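ok so I've now watched all of Clonov and I have thoughts. thread. long one sorry

for anyone who missed it: Clonov is the new reality series where a bunch of siblings who run rival bakeries in the same small town get put in one house and have to open a shop together. 7 episodes. dropped all at once, in July, when the only thing I wanted to do was lie on the floor next to a fan

went in expecting shouting. got shouting. also got a weirdly good show about money and who mum liked best

the set up takes ages. whole first episode is people carrying flour up a hill. you could skip to the last ten minutes and miss nothing apart from the bit with the goat, so don't skip it

it's from the same people who made Stukelero, the ferry one, and you can tell. same slow shots of water. same thing where someone says something awful and the camera goes and looks at a chair

if you never saw Stukelero, it was the dating show on the car ferry. four couples, back and forth, back and forth. no prize. I loved it and I think me and my sister were the whole audience

anyway Clonov has a prize. 1,000 euros a week for whichever sibling sells the most bread. that's it. that's tiny for telly!! and it works so much better than a massive cheque at the end

becuase it's an amount people really fall out over. a million isn't real. a thousand is the boiler

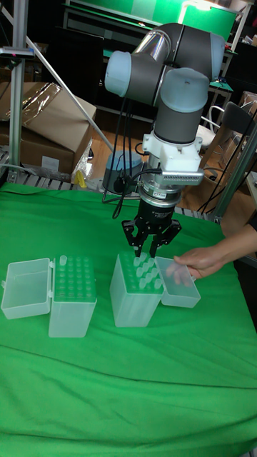 episode 2 is where it gets going. oldest brother finds out the middle sister has been putting her own loaves at the front of the counter. every morning. before anyone's up

she doesn't even deny it. "I get up earlier." end of conversation. iconic

then the youngest, who hasn't said a word up to now, reads out the sales from a little notebook. 109 loaves for the sister. nobody else close. long long pause. chair shot

I did gasp

things I liked, no order. the subtitles are great, whoever did them kept the swearing. no talking heads until episode 4, so you have to work out what people think from their faces. the music is mostly just a radio in the kitchen

things I didn't like. the voiceover. why is there a voiceover. it's only in three episodes and it tells you stuff you just watched. "Tensions are rising in the kitchen." yes mate we can hear them

also the "previously on" bits are nearly four minutes each. on a show that came out all in one go. who is that for

ep 5 is the one everyone is posting about, the wedding cake. I'm not going to spoil it. I will say the bride is a better person than me

ep 5 also has the best scene in the thing, which isn't the cake at all, it's the two brothers sat in a van after, eating crisps. no talking for what feels like an hour. then one of them goes "dad would've dropped it too" and they both lose it

cried at a van. fine

now the argument. I've seen loads of people say it's just Fillovia with bread and I don't think thats fair on either of them

Fillovia was a contest first. judges, scores, someone goes home every week. the family stuff got stuck on afterwards when they noticed two of the contestants were cousins

Clonov hardly cares who wins. they forget to announce the weekly winner in ep 3. you find out from a receipt on the fridge

if anything it's closer to Barasa, the one with the hotel. same idea of putting people to work and waiting. but Barasa was nasty, it wanted you to pick someone to laugh at. I had to stop halfway through

didn't feel that here. even the oldest brother, who is a nightmare, gets the bit with the old lady and the rolls

(the old lady should have her own series. commission it)

seeing as people asked: yes it's dubbed if you want, no don't do it. the dub makes everyone sound about nineteen. the dad's voice in the home videos is the same actor as the oldest brother which, once you notice, ruins ep 6 completely
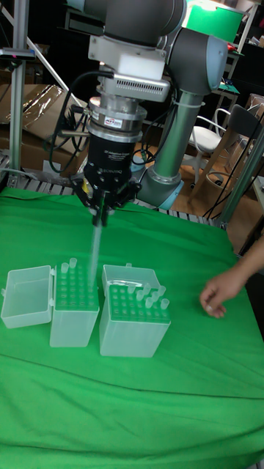
Achilleas Dimitriou replied that I've got the dub all wrong, he watched it that way with his parents and the voices are doing regional accents which you lose if you're only reading. he also says the dad and the brother sharing an actor must be on purpose, seeing as ep 6 is all about him turning into his father

ok. annoying. that's a good point and I'm going to have to watch ep 6 again

still think the sister's dub voice is wrong though. she's meant to be tired, not posh

someone else asked if it's alright for kids. there's a lot of swearing and one bare bum (goat related). no violence unless you count the tray. mine would be bored stiff by the flour

and yes the shop is open in the show's version of the ending but I've got no idea what happened after filming, please stop asking me, I just watch telly

the finale. hmm. mixed. spoiler free as I can

it's longer than the rest and it doesn't need to be. there's a whole section with a mayor. he cuts a ribbon, he does a speech, he cuts a differnt ribbon. I made a tea and came back and he was still there

but then the last bit, when they sit down to split the takings. they've got it in envelopes. and the youngest has worked out what everyone put in, going right back to before the show, who lent who what, who paid for the funeral

and he just reads it. same notebook. same voice as the loaves

the final week's 1,000 goes somewhere I didn't see coming and that's all you're getting

would I watch a second series. don't know. I'd want a different family. feels like these ones have been through enough and also the sister would simply win again

if they do make more: bin the voiceover, shorter recaps, keep the radio, more goat

my order for ppl who want one. 5, 2, 7, 6, 4, 1, 3. three is the weak one, it's all tiles. they choose tiles for forty minutes

might do Stukelero next if anyone's up for a rewatch. ferry people make yourselves known

edit: it's episode 4 with the old lady, not 3, I've had two messages. three is tiles. sorry to the old lady

right. off to buy bread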